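本期故障通报:右手夹持超时,Skerkstead 工位停了大半天

先说结论,赶时间的看完这段就可以走了:右手在接近物体的最后一段会偶发“不收力”,指尖碰到东西之后还继续往里合。没有人受伤。双臂任务从周五下午起降速跑,固件没换之前请不要自己把限值调回去。调回去的那两台我们在后台看得到的。

经过。周五下午三点多,Skerkstead 工位在跑桌面整理任务,就是零食小包、纸杯、杯垫那一套,Pavuvau 项目的老场景了,前后跑了快半年,大家都闭着眼睛过。右手去抓纸杯,接触信号出来了,手指没停。杯子压扁。操作员松开使能键,手臂停住,手指又多合了一小段才停。问题就出在这一小段。

纸杯不值钱。可同一只手上个月还在递玻璃试管,这个大家自己想一下。

日志捞出来看了。正常情况下,接触信号到手指停住,我们的内部上限是 102 毫秒。出事那次是 245 毫秒,超了一倍还多。之后把 Skerkstead 存下来的抓取记录全部过了一遍,一共 1,547 次,超上限的不止这一次,只是前面几次抓的都是软包装,捏一下看不出来,任务照样判成功。所以成功率报表上一片绿,谁也没起疑。报表这块后面要改,另开一条说。

原因目前有两个,叠在一起的。

一个是线。手腕到小臂那根黑色线缆,走线时在腕部上方留了一个弯,腕关节转到某个角度,接头会受一点侧向力,触觉数据就丢包。丢一两个包没事,连着丢,控制器就一直拿旧值在算,以为还没碰到。Stergiou 那边(手部模组的供应商)寄来的安装说明里写了要加固定夹,我们装的时候没加。这个是我们自己的问题,不赖人家。

另一个是软件。丢包之后本来应该立刻进保护状态,结果看门狗的超时值被写成了 500 毫秒。查了提交记录,是早先调试时为了不老是跳停临时改大的,后来忘了改回去,代码评审也没拦住。Idano 控制器的出厂默认值没有这个毛病,是我们的配置文件把它盖掉了。用同一份配置的工位都要查,别以为只有 Skerkstead 中招。

有同事问急停管不管用。管用。急停走的是硬件回路,跟看门狗没关系,周六补测了一遍,两只手都是按下即断。有问题的是使能键松开之后的那条软停路径。所以这几天请把急停盒放在手够得着的地方,不要挂在架子背后。上次巡检看到有两个工位是挂在背后的,不点名了。

复测怎么做的,也交代一下。没换场景,就用原来那张桌子原来那些东西,速度降到平时的三分之一,手指力矩限到最低档,人站在屏风外面。目标先只用纸杯,腕部角度从小到大一档一档加,每一档反复抓,看哪个角度开始丢包。丢包的角度很集中,跟线缆受力的位置对得上。换上固定夹再跑,同样的角度,目前没有再丢。但样本还少,先不要当成修好了。

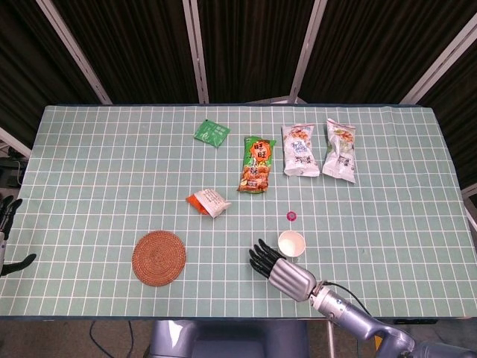 Skerkstead 工位,右手伸向纸杯,左手在桌子左侧边缘。

还有一件小事顺带提。之前的风险评估表里,“夹手”一栏写的是低,理由是作业时人不进桌面区域。实际上换物料的时候人手是会进去的,零食包歪了,顺手扶一下,这种事每天都有。手还上着电呢。这一栏已经改成中,换物料必须先断使能、再按急停,两步都要做。觉得麻烦也先这样做。

各工位要做的事,按顺序来:

一、查配置文件里的看门狗超时,不是默认值的改回默认,改完重启,重启后再读一遍确认。有一台改完没重启,等于没改。
二、查左右手腕部线缆有没有固定夹。没有的先停用那只手,夹子到货再说,不要拿扎带凑合,扎带勒太紧接头一样受力。
三、急停每天开工前按一次,记在交接本上。
四、玻璃、陶瓷、带液体的物体全部暂停,等通知。
五、纸杯被捏扁也要报。以前都当耗材直接扔了,现在请留着,杯底写上时间,跟日志好对。

固定夹已经下单,Stergiou 说近几天能到,具体哪天没给准信。固件那边在加一条新逻辑:连续丢包就直接松手指,不再等看门狗。这条要在测试台上跑够了才会推,时间表先不写,写了又要改。抓托举类物体时直接松手会不会掉,这个还在吵,有想法的来群里说。

另外,历史数据怎么处理,Pavuvau 的几位一直在催。暂定:超限的那几次打上标记,不删,训练时先剔掉。其他工位的记录还没扫完,扫完再给名单。急着用数据的请自己先按接触时间戳筛一遍,脚本在共享盘老位置,文件名没变。

有疑问回复本期邮件就行,别私信,私信我会漏看。

下期预告:充电座接触不良的那条,拖了两期了,下期一定写。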